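Condach Facilities Forum > Shared Rooms > Cups and Tableware

Topic: Small cups on the gray tables, proposed storage rule
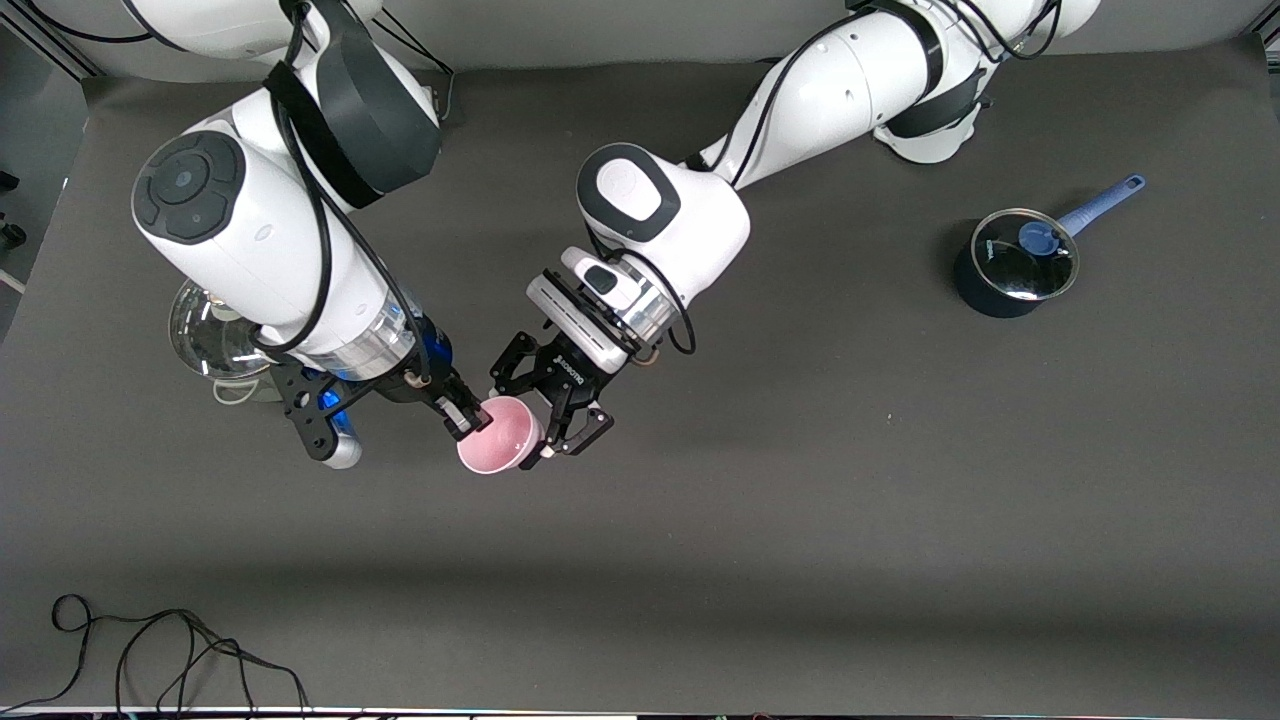 Pink cup, dark gray tabletop.

Erasto Simiyu wrote:
Members are asked to comment on the following proposal before December 30, 2025. Small cups of the kind shown would no longer be kept on the tables between sessions. They would be returned to the Travard cabinet, second shelf, at the close of each booking. The present guidance, adopted in July, permits up to 7 cups per table and has been applied unevenly.

clorkard_desk wrote:
The Clorkard office supports the proposal. Dark surfaces show rings and dust readily, and the cleaning contract covers clear tables only.

m_lau_annex wrote:
The Lau annex does not support it as written. Our bookings are 20 minutes apart. Returning every cup to a cabinet at the far end of the corridor would take up most of that interval. We request an exemption for consecutive bookings by the same group.

clorkard_desk wrote:
An exemption of that kind was in place before July and resulted in cups being left out overnight. We would prefer a tray on each table.

room22 wrote:
A tray would be acceptable to Room 22, provided that it has a raised edge. May I also ask that the pink cups be kept apart from the larger mugs? They are small and are easily lost behind them.

m_lau_annex wrote:
We have no objection to a tray. We do object to the second shelf, as two of our members cannot reach it comfortably.

Erasto Simiyu wrote:
Thank you for the comments. The text will be amended to read "lowest shelf," and trays with a raised edge will be permitted between consecutive bookings. The request to separate cups from mugs is accepted. The question of overnight storage remains open, and further replies may be posted in this topic.

clorkard_desk wrote:
Noted. Our position on overnight storage is unchanged.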